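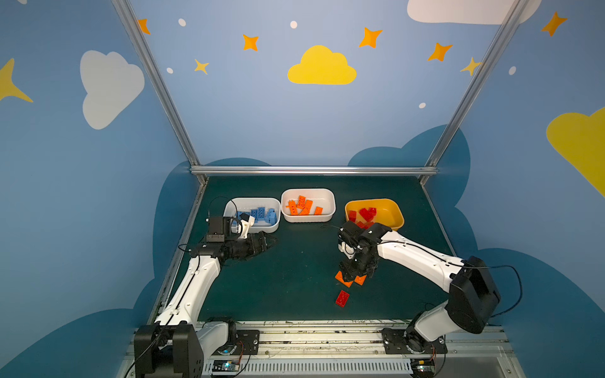

The Long Lunch at Peludholm

My mother believed that a proper lunch took two hours and a nap, and I spent most of my twenties thinking she was wrong. I ate at my desk, over the sink, and once, memorably, in a parked car in the rain with a container of cold noodles balanced on the steering wheel. So when an old college friend moved out to Peludholm and kept writing to me about the Saturday-style lunches they serve there all through the week, I put her off for the better part of three years before I finally bought a train ticket in August.

Peludholm is a small place, with one main street that bends toward the river and a bakery at either end of it. The restaurant everyone sends you to is called Mahmoud, and it has 90 seats if you count the ones out under the grapevine, where you will certainly want to be. There is no menu to speak of. You sit, somebody brings bread and a dish of olives, and after that the food comes when it is ready - which on my first visit meant a good forty minutes of talking and tearing bread before a single hot plate showed up.

I was starving, and a bit cross, if you want to know. But then came lentil soup with lemon, and a big tray of eggplant that had gone soft and smoky, and roast chicken over rice with so many fried onions on top that we fought over them like children. My friend had warned me to go slowly. I did not listen, and by the time the lamb arrived (there is always something after you think you are done) I had to undo the button on my jeans and start again.

What I liked best was the table next to ours, where a family had brought their own cake and ended up sharing it with half the garden. We got two slices, walnut and honey, and in return we passed over our leftover pickles, which seemed to please everybody.

If you have the energy afterward, walk up to Clolorside, the hill behind town. The path climbs 900 feet and has a bench near the top where we sat for a long while and said very little. Down the other side is Edasik, a tea house the size of a garden shed, where the mint tea comes very sweet and a second glass comes without your asking for it.

I have been back four times now. I still eat at my desk more than I should, but on Sundays I put the phone in a drawer, set out bread and olives, and let the chicken take as long as it likes. My mother came over last month and stayed until dark. She had her nap on my couch, too, with her shoes still on.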